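Large round table in a shared workroom, keep it or swap for rectangles?

Forum: Workspaces and Furniture
Started by dundwood_dan

dundwood_dan
December 5, 2025
We have one big white round table in the middle of our workroom and I am trying to decide if it stays. People sit at it for hands-on work, then for meetings, then for lunch if nobody stops them. The room is 31 feet long and the benches run down one wall. A furniture place called Hollthorpe quoted me for 2 rectangular tables on casters and the price is fine. What I can't settle is whether we lose anything by giving up the round one.

Problems with it as I see them: you can't push it against anything, the middle is dead space, and stuff drifts to the back edge and stays there. Trays, phones, pads. To reach them you either lean all the way over or walk around.

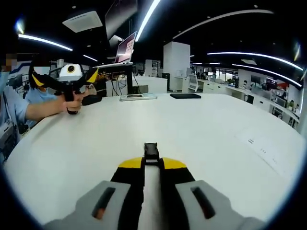
The other thing is the laptop. It used to sit on the table and took up a whole place, so I moved it to a tall black stand behind. That part worked and I would do it again. The cables are the downside. They hang down to the floor back there and I haven't found a neat way to deal with them.

Budget is not the main issue. I want to do this one time and be finished by April.

plumbline4
Keep the round. We went from round to rectangular at my last job and people stopped facing each other. Two would sit on one side with their backs to the bench and that was that. With a curve you can always squeeze in one more.

marta_k
I disagree with plumbline4. Squeezing in one more is only good for meetings. For work with your hands you want a straight edge in front of you, and you want to rest both forearms on it. On a curve, one elbow is always hanging off unless the table is really big. How wide is yours?

dundwood_dan
Big enough that elbows aren't a problem. Reaching the far side is.

marta_k
Then it's too big for the job. Go with the rectangles.

greywater201
Before you spend anything, do something about the clutter. A clear tray is good since you can see what is in it, but give it a fixed spot near where people sit. Same for phones. If the workbench behind is already full, that is why things end up on the table. Clear the bench first and live with it for 4 weeks.

You said there's a white low cabinet? I can see one behind the table anyway. If that's yours to use, the top of it is the place for trays and pads.

dundwood_dan
It's ours. The top could be used, I just never thought of it as a shelf. The bench is bad, I admit that.

plumbline4
Agree with greywater201 on the bench. On the cables, get a stand with a channel in the leg, or use hook and loop ties every foot or so down the pole and one cable cover across the floor. Don't use zip ties, you will be cutting them off the first time somebody swaps a charger.

tirside_tom
We have the rectangles on casters at Tirside, not from Hollthorpe. Two things. Get locking casters on all the legs, because with locks on one end only the table still swings when you lean on it. And check that the heights match. Ours are a little off and there is a lip where they meet. Small parts stop at the lip, which some people here like. I don't.

White tops show everything, by the way. Pencil, tape residue, ink. We went with light gray.

marta_k
White is better for small dark parts. You can find them when they're dropped. I would not give that up to hide pencil marks.

tirside_tom
Fair. We mostly handle paper.

dundwood_dan
Ok, here is the plan. Bench gets cleared first, trays and pads go on top of the cabinet, cables get tied to the stand. The round table stays until that is done. If people are still walking around it to get things after that, I'll order the rectangles in white with locks on every leg. I'll ask Hollthorpe how long the quote is good for.

greywater201
Ask them about delivery time too. Ours took longer than the quote said.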